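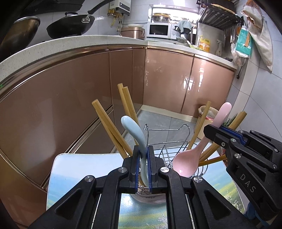
**Bongani Pillay**
Lecturer, Collections Care and Provenance

# Unit 4: Condition Reports and Provenance Files for Private Collections

Read before Monday. Bring the blank report form and a soft pencil. Ink is not allowed in the object room.

## 4.1 Scope

A private collection usually reaches a museum, auction house or insurer with incomplete paperwork. This unit covers two documents that have to be produced or rebuilt at that point:

- the condition report, which records the physical state of one object on one date
- the provenance file, which records what is known of its ownership, and how it is known

The two are kept separate. A dealer's opinion on age does not belong in a condition report. A hairline crack does not belong in a provenance file unless an earlier document mentions it, in which case the crack becomes evidence that the document and the object match.

Valuation is covered in Unit 6 and is left out here.

## 4.2 The running case

The exercises use the Msimang collection, which consists of 300 ceramic, lacquer and metal objects bought by one family over three generations. The Prakon auction house prepared a list when the collection was offered for loan. The list gives a title, one measurement and a price code for each lot. It gives no inscriptions, no repairs and no source of purchase.

The family also kept a ledger. Ledger numbers do not run in order of purchase. The second owner renumbered the shelves and started again at 1000, so that a number below that point refers to the older system and may have been used twice. Lot 3201 is the standard example: it appears in the Prakon list as a single covered jar, and in the ledger as a jar "with another lid."

Treat the ledger as a primary source with errors. Treat the auction list as a secondary source with different errors.

## 4.3 Order of examination

Work in the same order every time. Reports written in a fixed order can be compared line by line years later.

1. Identify the object by accession number, then by any older number found on it.
2. Measure height, greatest width and base diameter in millimeters. Weigh ceramics and metal.
3. Examine under room light, then under raking light from the left, then under ultraviolet.
4. Record the base first, then the foot, body, shoulder, neck, rim and interior.
5. Record attachments (lids, stands, handles, mounts) on separate lines.
6. Photograph after writing. Notes taken with a photograph already on the screen tend to follow the photograph.

Lids get their own weight and their own diameter. A lid that sits well is not proof of a match. Compare body color, glaze tone, wear on the flange and wear on the seat. If the flange is worn and the seat is not, state both facts and stop there.

## 4.4 Terms

The terms below have fixed meanings in this course. Do not swap them for variety.

| Term | Use |
|---|---|
| Chip | Loss at an edge, with body exposed |
| Flake | Loss of glaze or paint only |
| Crack | Open line through the body |
| Hairline | Closed line, visible under raking light or by stain |
| Firing flaw | Defect present when the object left the kiln |
| Fill | Added material replacing a loss |
| Overpaint | Later color extending over original surface |
| Accretion | Foreign deposit on the surface |

"Good for its age" is not a condition term. "Restored" is not sufficient on its own; give location, extent and material if known. If the material is not known, write "material not identified."

Extent is given in millimeters or as a share of the part affected. "Overpaint, shoulder, one quarter of circumference" is acceptable. "Some overpaint" is not.

## 4.5 Grading the evidence for ownership

Each link in the ownership chain is graded separately.

**Grade A.** A dated document names the object in terms that fit no other object in the collection.

**Grade B.** A dated document names an object of this type, and a second source supports the match.

**Grade C.** Family statement, undated label, or a number without its register.

**Grade D.** Assumed from style, from neighboring objects or from the owner's known habits.

A chain takes the grade of its weakest link. A chain with a gap takes no grade and is marked "open," with the years of the gap stated. Students often mark a gap as D. An open chain and a D chain lead to different decisions at the loan stage and must not be merged.

Old labels need care. The dealer Salard used one printed label for 50 years without changing the type or the paper. The label shows that an object passed through the shop. It does not show when. Labels can also be moved, and a paper label over a dirty surface was put on after the dirt. Check the edges before recording the label as original to the sale.

## 4.6 Interviewing the owner

Owners remember purchases by place and by price more reliably than by year. Ask where the object stood in the house, who carried it in, and what was sold to pay for it. Dates can then be worked out from other events.

Do not suggest a date. Do not praise the object. Record the owner's words as spoken, and enter your reading of them in a second column.

Ownership in common should be asked about directly. In the Msimang case, two branches of the family hold parts of what was once one set of bowls, and each branch has a full account of how the set was bought. The accounts differ on the city and on the buyer. Both go into the file.
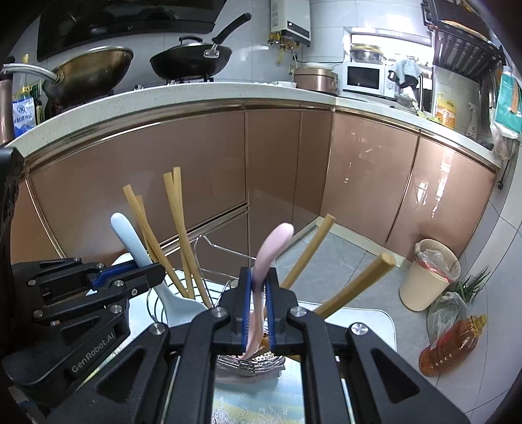 Nokuthula Shabalala disagrees with the practice set out in 4.6 and has asked that her objection be included. Her view is that two conflicting family accounts should not sit side by side at the same grade, and that the account recorded earlier should be graded C and the later one held outside the chain, "or the file will go on growing every time a cousin is interviewed." She would also require the interviewer to state which account was already known to the owner before the interview began.

The second point is accepted and has been added to the form as line 14. The first is not. An earlier recording date shows only which branch was asked first. Students may argue either position in the written exercise, provided the grade is justified from the documents.

## 4.7 Storage location and the register

A condition report without a location is of limited use. Enter room, unit, shelf and position, in that order. The course register runs on Hestoseck, which keeps every past location and will not let an entry be overwritten. Corrections are made by adding a new line with a reason.

Common entry errors from last term:

- lid and jar registered under one number, then stored apart
- old ledger number typed into the accession field
- measurements in centimeters
- "see photo" used as a description

The last one loses all marks for the section.

## 4.8 Written exercise

Prepare a full file for lot 3201. The pack contains the Prakon entry, two ledger pages, one interview transcript and the raking light photographs.

Submit:

1. one condition report for the jar
2. one condition report for the lid
3. an ownership chain with a grade for each link
4. a note, one page at most, on whether the ledger phrase "with another lid" refers to the lid now present

Item 4 has no agreed answer. Marks are given for use of the evidence in 4.3 and 4.5. Do not contact the family.

## Reading for Unit 5

Course reader, sections 9 and 10. Skip the appendix on export papers, as the forms in it have been replaced. New copies will be handed out in January.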